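Home | Issues | Authors | Search
Last updated: July

4. Short replies by political family members

4.1 What we were looking for

Section 3 dealt with statements put out by press offices. We now turn to the part of the corpus we most enjoyed working with: public replies written by the relatives of officeholders after a broadcaster has made fun of the family. These replies are tiny. Many are a single sentence, and some are only a word or two, yet they travel a long way through the news. A spouse or a grown child writes something over breakfast, and by noon it is in the headline of a story that would not have existed without it!

Our full collection holds 2,755 news items from regional and national outlets. Of these, 1,434 quote a relative directly, and those are the items used in this section. Each one was read by two coders, Rezaul Patwary and Iveta Paulík, who worked apart and then met to talk through the cases where they disagreed. Ľubica Vlček settled the few that were left. The coding guide went through nine versions, and we are grateful to everyone who put up with the early ones.

4.2 Tone and setting

We had expected anger to lead. It came in well behind humor, and the humor was mostly mild: a dry thank-you, a family joke, a correction offered with a smile. Open anger showed up mainly when the broadcaster had talked about a child or about an illness. In those items the replies were longer, used more full names, and were more often followed by a second statement from the officeholder.

The second pattern surprised us more. Relatives like to answer from home, or at least to sound as if they do. They mention the dog, the dishes, a late dinner, a parent asleep on the couch. We call this "kitchen talk," a label first used by Zübeyde Taşdemir in our coding meetings, and we coded it whenever a reply named a household object, room or chore. Kitchen talk makes the speaker sound like a person who has been interrupted, and it makes the broadcaster sound like the one doing the interrupting. It also gives editors something plain to illustrate a story with when no portrait is at hand.
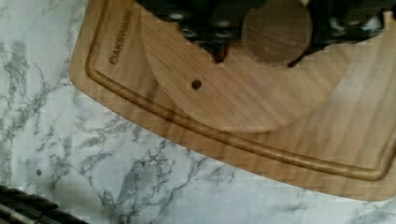 Figure 3. Wooden cutting board on a marble-patterned countertop.

The effect on coverage was clear enough to see without any fancy modeling. Items that contained kitchen talk were more likely to put the relative's words in the headline and less likely to repeat the original insult in full. Reporters seemed happy to carry the small domestic detail forward, sometimes through several rounds of rewriting, even after the political point had dropped out. In the Roswood set, one remark about burned toast was still being quoted when the broadcaster's name had been shortened to "a TV host."

4.3 Differences between outlets

The Salazar and Zarnach sets make a lovely pair for comparison. Both cover the same kind of local race, and both outlets have small political desks. Salazar ran replies almost whole, with little around them. Zarnach nearly always added a paragraph of background on the family, often reaching back to a wedding or an earlier campaign. Readers of the two outlets would have come away with rather different ideas of how long the quarrel had been going on.

We also looked at items where the reply was quoted but the first broadcast was not described at all. There were 179 of these. They are odd little stories to read, a comeback with nothing to come back to, and we think they deserve a study of their own. Svenja Kleinschmidt has begun sorting them by length and by time of day, using the Wamari tagging tool described in Section 2.

4.4 Limits

Our sample favors replies that got picked up. A relative who wrote something clever and was ignored does not appear in it, so we can say a good deal about how these replies are reported and very little about how often they are written. We also could not tell which replies had been drafted with help. Several read as if a staff member had been over them, and the coders had lively arguments about that, but we had no fair way to test it and left the question out of the coding guide.

Deleted posts are a further gap. Where a reply had been taken down, we kept the wording printed by the outlet and marked the item, and these marked items are left out of the headline comparison in Section 5.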